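Tray Day at Ledesma

Friday was tray day in the Ledesma break room, and I loved every minute of it! Brown trays, white bowls, red cups, drinks, all going where they belong.

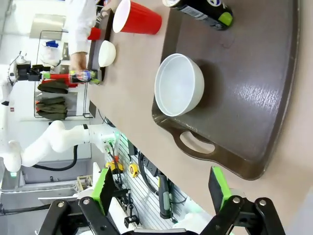
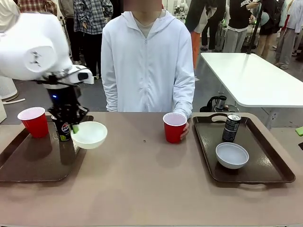 Brown trays and white bowls on the tan table, with red cups in the mix. Such a good color combo!

More from Friday

Soledad Farías stayed till the last bowl was put away, and Santino Toledo has already asked for a longer table. Next gallery: the Stendow pantry, all 121 jars of it.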